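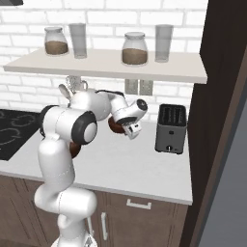 Fig. 1. White robotic arm over a countertop, computer rendering.

Unit 9: Case Sealing and Pressure Testing
Watch Service Theory, Esgate Technical Institute
Revised 2025-12-16

9.1 Scope

This unit covers the joints through which water can enter a watch case, the gaskets used in them, and the two test methods used in the Esgate workshop. Dial and movement damage caused by water is treated in the unit on corrosion. Reading the service sheet for the Kuno practice case before the lab is required.

9.2 Leak paths

A common three-piece case has four places to seal: crystal to bezel or mid-case, case back to mid-case, crown to case tube, and case tube to mid-case. Chronographs add one path for each pusher. A helium valve, if fitted, adds another.

The joints fall into two groups. Static joints do not move in use. The crystal and the case back are static, and so is the outside of a tube that is pressed or screwed into the case. Dynamic joints move while they seal. The crown gasket slides and turns on the tube every time the watch is set or wound, so it wears faster than the rest. On a watch that comes in with fog under the crystal, inspect the crown first.

Do not confuse the two sides of the case tube. Water that passes between the crown and the tube points to the gasket. Water that passes between the tube and the case points to a loose tube, a damaged thread, or missing sealant. A new crown will not fix the second fault.

9.3 Gasket types

O-ring. Round in section. Found in screw-back grooves and inside crowns. It seals by being squeezed, which means the groove must be shallower than the ring is thick. If the ring can be pushed below the lip of the groove with a fingertip, it is too thin or has taken a set.

Flat gasket. Rectangular in section. Used under snap backs and under some screw backs. It tolerates little twisting. A dry flat gasket under a screw back will often bunch up as the back is tightened.

Crystal gasket. L-shaped or I-shaped in section, made of a hard plastic, usually nylon. The crystal is pressed into it. It holds the crystal by friction and seals at the same time. Treat it as single use. Once a crystal has been pressed out, the gasket has been cut or stretched even when it looks sound.

9.4 Materials

Nitrile rubber is the default. It is cheap, accepts silicone grease, and comes in every common size. It hardens with age, and faster with heat, sunlight and some skin creams.

Fluorocarbon rubber costs more and resists oils and heat better. Some makers specify it for crowns. It is stiffer at low temperature.

Silicone rubber stays soft for a long time but tears easily. Do not put silicone grease on a silicone ring. The ring will swell and may leave its groove.

When the material of an old gasket is unknown, replace it with the type listed on the maker's sheet. Do not match by color. Color is not standardized between suppliers, and the Nallalard and Voß assortments in the lab use black for different compounds.

9.5 Lubrication

The purpose of the grease is to let the gasket move without tearing. It does not fill gaps. A gasket that seals only when heavily greased is the wrong size.

Load the ring in a sponge-type applicator, press and turn twice, and lift it out with plastic tweezers. The surface should shine evenly with no visible lumps. Extra grease on a case back ring migrates inward and can reach the movement. Extra grease in a crown collects grit - the resulting paste wears both the ring and the tube.

9.6 Ratings

Depth figures on a dial state a static test pressure. They do not state a depth to which the wearer may swim. A case marked 50 meters has been type tested at an overpressure of 5 bar, and this is true of new watches with new gaskets. After any opening of the case the rating is void until the watch has been tested again.

For class purposes use 1 bar for each 10 meters of water. The error from salt content and local air pressure is small compared with the tolerance of the gauge.

9.7 Dry test

The watch is placed in a sealed chamber and a sensor rests on the crystal. The chamber pressure is changed, and the instrument reads how far the case deforms. A tight case deforms and holds its shape. A leaking case deforms and then relaxes as the pressure inside and outside become equal.

Run the vacuum stage first, then the overpressure stage. The two stages load the gaskets in opposite directions, and a case may pass one and fail the other. Snap backs fail under vacuum more often than screw backs do.

Limits of the method: the dry test shows that a leak exists but not where it is. Very stiff cases deform so little that the reading can be unreliable. Very thin acrylic crystals may flex so much that the instrument does not settle. Allow the watch to come to room temperature before starting. A case warm from the wrist will cool in the chamber, and the drift looks like a leak.

9.8 Wet test

The wet test is used to locate a leak after a failed dry test. Remove the movement and close the empty case.

1. Hang the case in the air space above the water and close the chamber.
2. Pump to the test pressure and wait 2 minutes. If there is a leak, air enters the case.
3. Lower the case fully into the water.
4. Release the pressure slowly and watch the joints.
5. A steady stream of bubbles from one point marks the leak. A few single bubbles from the lugs or bezel edge are trapped air.
6. Raise the case out of the water before the gauge reaches zero.

Step 6 is the one most often missed in the practical. If the case stays submerged at zero, water may be drawn in through the leak.

9.9 Recording

Enter the following on the job card: gaskets replaced, with part number and material; test method; test pressure; result for each stage; and room temperature. Write the measured values. "OK" is not accepted as a result.

9.10 Review problems

a) A diver's watch passes at overpressure and fails under vacuum. The back is a snap type. Name the most likely joint and explain the direction of load on it.

b) A chronograph has two pushers and no helium valve. List every leak path and mark each one as static or dynamic.

c) A tester log holds 3,000 dry tests. Of these, 50 failed at the first attempt. Give the failure rate as a percentage, and state what else the log must contain before the rate can be assigned to a joint.

d) The crown of the Kuno practice case has been replaced and bubbles still appear at the same side of the case. Describe the next inspection.

Reading for the next unit: crown and stem fitting, sections on stem length and case tube threads. The lab sets will be collected at the end of June and must be returned with all gasket trays labeled.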